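Bonham Institute Opens Call for Two Postdoctoral Fellowships in Sleep and Memory Research

The Bonham Institute for Neural Systems is accepting applications for two postdoctoral fellowships in the group of Yen-ting Chang. The fellowships are paid for by the Vatlow Fund, which has committed support to the group for the next 5 years. Applications are open now and close at 5 p.m. on the last working day of December.

The fellows will study how the hippocampus and the prefrontal cortex exchange information during sleep, and how that exchange changes with age. One position is mainly experimental. The other is mainly computational. Both fellows will be expected to attend the same weekly meetings, read each other's analysis plans and publish together where the work overlaps.

"We have had good recordings for some time and too few people to analyze them," said Chang. "The grant lets us hire for both sides of the problem at once. I would like to hear from people who have worked with long recordings before, whatever species they used."

The group's current data set consists of 188 overnight recordings from adult and aged rats, collected over several years at the institute's Bradon building. Each recording includes local field potentials and single-unit activity from both brain areas, along with video of the animal's behavior on a spatial memory task the evening before. The recordings will be available to both fellows from their first day. The group plans to release them publicly when the first papers are accepted.
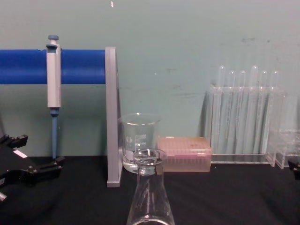
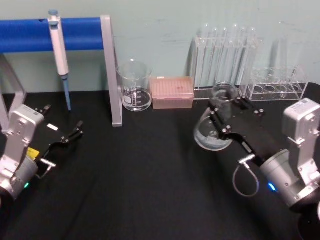

The experimental fellow will design and run a second series of recordings in which sleep is interrupted at set points during the night. Experience with chronic implants in rodents is required. Experience with closed-loop stimulation is helpful, and training can be given. The fellow will have use of two recording rooms in the Bradon building and the support of a full-time animal technician.

The computational fellow will build models of replay events and test them against the existing recordings. Applicants should be comfortable programming in Python or Julia and should have a solid background in statistics, physics, engineering or a related field. A degree in neuroscience is not required. The group has its own allocation on Joo, the institute's computing cluster, which comes to around 1000 node hours a month.

Both positions are full time and based at the institute. The initial contract is for two years and can be renewed once for a further two years after a review. Salaries follow the institute's published scale for postdoctoral staff and depend on years of experience. Fellows receive health coverage, a yearly travel allowance and help with relocation costs. Visa sponsorship is available.

Applicants must hold a PhD or expect to have defended their thesis before the start date. The start date is flexible, but the fund asks that both positions be filled within 11 months of the award. Applicants who are interested in both positions may say so in a single application.

An application should contain a cover letter of no more than two pages, a CV with a list of publications, and the names and contact details of three references. The cover letter should state which position is being applied for and describe one piece of past work in some detail, including the applicant's own part in it. Preprints are welcome. Please send all material as one PDF through the careers page of the institute's website. References will be contacted only for applicants invited to interview.

Interviews will be held by video. Finalists will be invited to visit the institute, give a short talk and meet members of the group. Travel for the visit will be paid by the institute.

Questions about the research should be sent to Yen-ting Chang. Questions about contracts, visas or the application process should be sent to the institute's personnel office.

About the Bonham Institute for Neural Systems

The Bonham Institute for Neural Systems is an independent nonprofit research organization. Its groups work on memory, movement, hearing and sleep.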